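## 3. Setting and Materials

### 3.1 The hall

Measurements were made at Clokdale, a hall used on weekdays as a shared workplace and in the evenings for public events. The hall was chosen from the buildings surveyed in the first phase of the Osier project for two reasons. Its main space is double height, with a mezzanine on one side, so that quiet desk work and shared activities take place within the same volume of air. It also has no separate kitchen. Hot drinks are prepared on whatever table is free, and the noise of preparing them reaches the people working nearby.

Earlier work on open-plan noise has dealt mainly with speech, telephones and ventilation. Small kitchen appliances are usually grouped under "other sources" and left there. The first-phase interviews suggested that this grouping hides a distinct complaint: 19 respondents named the kettle without prompting, and several could say at which point in the boil they stopped reading. The present section sets out where the kettle was placed, what it stood on, and how each boil was recorded.

### 3.2 Kettle and supporting surface
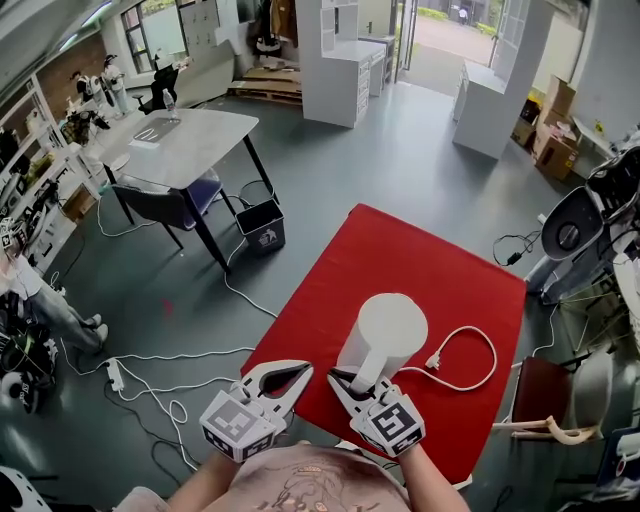
The level measured near a boiling kettle depends on the appliance, on the volume of water in it, and on the surface beneath. A hard, lightweight tabletop can radiate part of the vibration passed down through the base, and cloth laid over the same top is expected to reduce the rattle at the contact points. Two surface conditions were therefore used: bare and covered. For the covered condition we kept to the arrangement already familiar to users of the hall, with the white electric kettle upright on a red cloth and its cord lying across the cloth in a loose loop. The light grey marbled tabletop on black legs, which stands close by, was taken for the bare condition after the smaller items kept on it had been moved. The two surfaces do not share a frame construction, and the comparison between them should be read as one between working arrangements. It does not isolate the effect of the cloth.

Cord position was fixed during recording. In pilot boils a cord pulled tight against the base produced an intermittent buzz on the bare table, audible in the recordings and visible as a narrow peak in the spectrum. Leaving slack next to the base removed it. The remaining length was laid flat and led to the supply by the shortest path that did not cross a walkway. No extension lead was allowed to rest against a table leg.

The kettle was descaled before the first session and filled to the same mark each time. It was emptied, rinsed and left with the lid open between boils until the body had returned to room temperature, which was held at 25 °C. Sessions in which the room drifted from this value were repeated on another day.

### 3.3 Layout and receiver positions

Receiver positions were assigned to four zones: the floor of the main space, the lower area beneath the mezzanine, the mezzanine itself, and the strip between the entrance and the reception counter. The zones differ chiefly in ceiling height and in the amount of open air between source and listener. Over the main floor the ceiling is high and white, and carries the spotlights and the ventilation ducts (Figure 1). Under the mezzanine the ceiling is low and reflections from it arrive early.

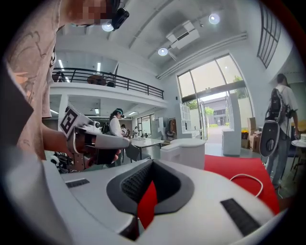
**Figure 1.** Main space, with the mezzanine balcony at the back and the lower area beneath it. Ventilation ducts run along the ceiling.

The balcony is closed by a black metal railing and has no solid parapet. For the purposes of the model it was treated as acoustically open, and the edge of the mezzanine slab was entered as the only screening element between the floor and the upper desks. Hạnh Kim's earlier calculations for the same hall had assumed a solid front of railing height. We reran them with the open railing before comparing them with our measurements, and the revised values are the ones given in Section 4.

The ventilation was left in its normal daytime setting throughout. Switching it off would have lowered the background level and made the early part of each boil easier to detect, but it would also have described a hall in which no one works. Background level was logged for two minutes before every boil and again after the switch had clicked off.

The entrance zone required separate treatment. A glass front with tall windows closes this end of the hall, and the white reception counter stands a short way inside it (Figure 2). The counter is curved, with rounded edges, and scatters sound more widely than a flat front of the same size would. Display shelving stands on both sides of the doorway. The left unit has open lattice compartments and was modeled as partly transparent; its contents were left as found.

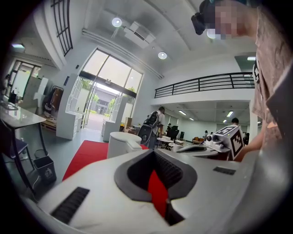
**Figure 2.** Entrance zone, with the curved reception counter, the glass entrance and the display shelving on either side. A red carpet runs across the gray floor toward the counter.

Carpet covers only part of the floor. Receivers in the entrance zone were placed in pairs, one over carpet and one over the bare floor, at equal distances from the source. Doors were kept closed during recording, and any boil interrupted by a person entering was marked in the log and discarded.

### 3.4 Recording procedure

Each boil was recorded from the moment of switching on until the automatic cut-off. Three stages were marked by ear by two listeners working independently, Ngọc Triệu and Haf Lewis: the onset of audible hiss, the loudest point before boiling, and the softer rolling sound that follows. Disagreements were settled by replaying the passage with the spectrum displayed. In total 703 recordings were retained. Of those discarded, most had been spoiled by conversation close to a receiver – a predictable loss in an occupied building.

Microphones on the mezzanine stood 80 cm back from the railing. Elsewhere they were set at the ear height of a seated adult and kept clear of desks, shelving and the counter. Calibration was checked at the start and end of every session by Phong Ung, and the field log was kept by Hường Thân. A copy of the log sheet is reproduced in Appendix B.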